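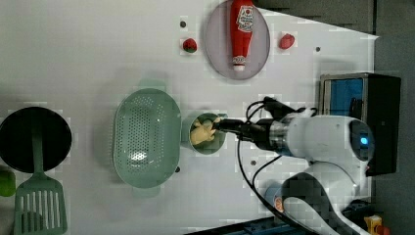

Lieven_Postma
Busco opiniones sobre "Los huéspedes de Grutton", la comedia musical que pusieron el viernes en el cineclub. Me pareció muy divertida, pero demasiado larga. El número de la cocina lo tengo todavía en la cabeza: en mi mesa hay un colador ovalado de color verde menta, y lo miro y vuelvo a oír la canción de los coladores. ¿A alguien más le gustó esta parte?

eylul_a
A mí me gustó, sí. Lo que no me convence es el galán. Canta correcto, pero no tiene gracia cuando habla.

Ravindran J.
No estoy de acuerdo con Eylül. El galán es serio a propósito -- el cómico es el primo, y si los dos hacen muecas la película no funciona. Para mí el problema es el final, con tres bodas en 5 minutos.

Lieven_Postma
Las tres bodas me hicieron reír, lo confieso. ¿Saben si existe una copia mejor? La del cineclub tenía el sonido muy bajo.

W. Bezerra
Rolach sacó un disco en septiembre, una tirada de unas 300 copias. El color es bueno, los subtítulos regulares.

eylul_a
Regulares es muy amable. Las canciones están sin traducir.

W. Bezerra
Es verdad, las canciones no. Los diálogos sí, completos.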